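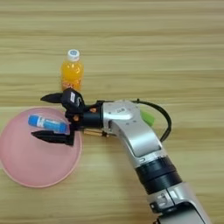
A small bottle of orange juice on a wooden tabletop. Ziltau's bottle return plan starts in May.

The town of Ziltau will begin charging a deposit on small drink bottles in May, ending a debate that outlasted two mayors and one bottling company.

Under the ordinance, shoppers will pay an extra 7 cents for any juice, water or soda bottle small enough to fit in a coat pocket. They get the 7 cents back when they return the bottle, provided they can find the machine. There will be one. It will stand behind the Leinonen grocery on the Ratano road, between the propane cage and the place where the carts go to rust.

The town council passed the measure after a public hearing that began at 6 p.m. and let out a little before midnight. Much of the evening went to the question of whose coat pocket. The final text settles the matter with a ruler, and the phrase "coat pocket" survives only in the title.

Juice was the other sticking point. An early draft covered water and soda but left juice out on the grounds that it was food. Soda drinkers objected, and a petition with 203 signatures asked the council to treat all drinks alike. A rival petition, asking to be left alone, drew 45. The council sided with the longer one and then exempted milk, which had not been mentioned in either.

Supporters point to last spring's cleanup along Pillar Creek, where crews pulled 1,223 bottles out of the water and the brush beside it. Opponents point to the same figure and note that it took one morning, that lunch was provided, and that the creek looks fine now. The creek has since been visited by a reporter and looks medium.

Stores must post a sign explaining the deposit at every register. The sign runs to two pages. Leinonen has asked whether it may be printed on both sides, and the town clerk's office has promised a ruling before the machine is plugged in.

Caps may be left on. Labels must be readable by the machine, so bottles that have spent the winter in a ditch will probably be refused, and those are to go in the regular recycling, picked up every other week as before.

Unclaimed deposits will go to the parks fund. The town's budget assumes that a good many people will not bother to return their bottles, and the parks department has already picked out a bench.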